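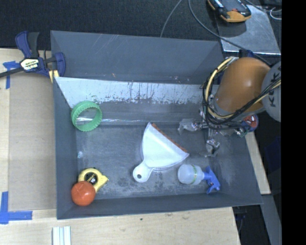
Goodwin Lending Room – progress report to the Cluvgate Fund
Oct 22, 2022

Where we are now

Thank you, first of all, for your patience with us over the summer, when we had a good deal to do and not very much to show for it. I am glad to say that this report is a happier one to write. The lending room is open, the shelves are up, and people from all over Goodwin are borrowing things they would otherwise have had to buy, or go without. As of this week we have 722 items in the catalog and 300 households signed up, and I will confess that I did a small dance in the hallway when the second number came up on the screen.

You may remember from our March report that we were worried about the returns side of things. Lending is the easy part (everyone is cheerful when they are going home with a carpet cleaner!). Getting everything back in, looked over and onto the right shelf was another matter, and for a while we had bags of returned odds and ends sitting under the front desk until someone had a free afternoon.

The returns bins

A part of your grant went to the sorting corner, and I think it has been the best money we have spent so far. Small returns now go straight into a big gray bin with sloping sides, and they stay there until they have been checked. It is a wonderfully mixed business. You will find a white dustpan in with a spray bottle, a yellow tape measure next to an orange-red ball, and a green ring with a notched rim leaning in the corner, all waiting their turn to be looked at and sent back to wherever they live. I had expected that mixing things would slow us down, but it has gone the other way. Whoever is on the desk drops things in and carries on with the next person, and the sorting gets done in one go later on.

We bought the bins secondhand from Enar, and they are well scuffed and scraped. I did wonder about asking for newer ones. We decided against it, and the difference went toward shelf labels, which we needed a good deal more. Gray has been a kind color to work with, too – a yellow tape measure shows up beautifully against it, even for those of us who have left our glasses in the other room.

Each item gets the same short check before it goes back on the shelf:

Wipe it down, including the handle.
Look for cracks, loose parts and worn bristles.
Empty spray bottles and rinse them twice.
Pull tape measures all the way out and let them back in slowly.
Mark it as returned in the catalog before you put it away.

It took us several tries to get the list this short. The first one ran to two pages and had a section on string.

What is borrowed most

Cleaning things go out more than anything else, especially when people are moving house. Our moving-out box, which has a dustpan, spray bottle, cloths and a bucket in it, has been so popular that we made up a second one and then a third. Measuring tools come next. The play shelf is smaller, but it has its own loyal following, and balls seem to come back by the armful after a school holiday.

Larger tools have been slower than we hoped. I think the deposit puts people off, and we would like to try lowering it over the winter and see what happens. We will let you know either way.

Repairs

We set aside 70 items for repair during this period. Most needed very little, a screw or a new cord or a good scrub, and have gone back into use. Another 22 were past saving and were taken off the catalog. The repair bench itself is still a folding table, and it wobbles. The proper bench from Zarkasmont has been ordered but the delivery date has moved twice, and I would rather tell you that plainly than promise you a photo of it by the end of the year.

Money

We are within budget on shelving, bins and labels. Printing came in a little over, mainly the borrower cards, which we had to print again after a mistake in the opening hours (my mistake, I am sorry to say). We have covered that from our own funds and are not asking for any change to the grant. The line for the repair bench is unspent and will carry into the next period, if you are happy with that.

What comes next

Over the coming months we plan to open one evening a week, as so many people have told us that they can't get here before closing. We also want to add a second sorting corner near the back door, so that returns and new donations stop getting mixed up. A donated spray bottle needs a label and a catalog number, and a returned one only needs its rinse, but they look much the same at the end of a long day.

The one thing we would welcome your advice on is the deposit for large tools. If any of the other lending rooms you support have tried doing without one, we would love to be put in touch with them. And please do come by when you are next in town – the kettle is on the shelf by the door, and it is one of the few things here that we don't lend out.

With warm thanks from all of us at the Goodwin Lending Room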